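# The Starance Practice Base Set

If you've ever turned up to coach a softball side on a damp Wednesday evening and spent the first ten minutes hunting for something to use as second base, you'll know why we started making these. For years our own club got by with jumpers, carpet squares and one very old canvas bag that had been repaired so often there was more thread in it than canvas. We thought there had to be something better for teams like ours, and after a good deal of stitching, unpicking and stitching again, we ended up with the Starance.

The set gives you three bases and a home plate, all in a heavy rubber that lies flat on grass and stays put on a sports hall floor. The underside has a shallow waffle pattern which grips nicely on both. We don't pretend they're meant for sliding into at full tilt (for that you'll want our anchored bases, the Fluvholm, which come with ground sockets and a proper digging-out tool), but for training nights, school sessions, friendly matches and the works league they do everything we ask of them.

Each base is 14 inches square and 13 millimetres thick, with a bevelled edge all the way round so that a runner looking over her shoulder for the ball doesn't catch a toe on it. The first batch had square edges. We sold them at the club barbecue, heard all about it by the end of the month, and swapped every one of them. If you still have a square-edged set tucked away in a shed somewhere, please do send it back and we'll change yours too.
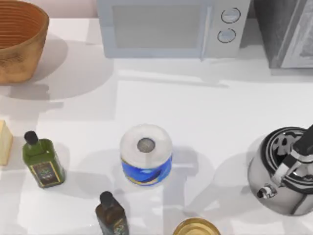 Shayne Tipoki wrote to tell us that his Kalgate side have trained on theirs all through the winter, mostly indoors, and that the home plate has been the surprise of the set. The pitchers like having a white target with a dark border under the lights, he says, and he'd happily buy a second plate on its own if we sold one. Well, Shayne, we do now! It's listed under spares, along with single bases and the carry strap.

About that strap - it goes through the slot in the corner of each piece, pulls tight with a buckle and leaves a loop long enough to hang over your shoulder or on a fence post. The full set isn't feather-light, and younger players may want to carry it between two. Pieter Cuypers, our cutter, is working on a lighter version for primary schools, and we'll put it up on this page when he's happy with it, though he isn't a man to be hurried.

**What comes with it**

- Three bases, white with a dark border
- One home plate in the same rubber
- Carry strap with buckle
- A printed card with the distances for softball and for junior baseball, with room to write in your own

**Looking after it**

A bucket of warm water and a soft brush will see to most mud. Please don't use bleach, as it turns the white a rather sad yellow. Store the pieces flat if you can. A base that has been left rolled up in a car boot will usually settle down again after a night on the floor under something heavy.

**Delivery and club orders**

Orders placed before noon go out the same day from our unit at Stubbs, and you're welcome to collect if you ring first. Clubs and leagues ordering 22 sets or more can have their name printed along the border at no extra charge; send us the wording exactly as you'd like it, capitals and all. We've now cut our way past 2,000 sets, and each one still gets a look over both sides before it's strapped up and boxed.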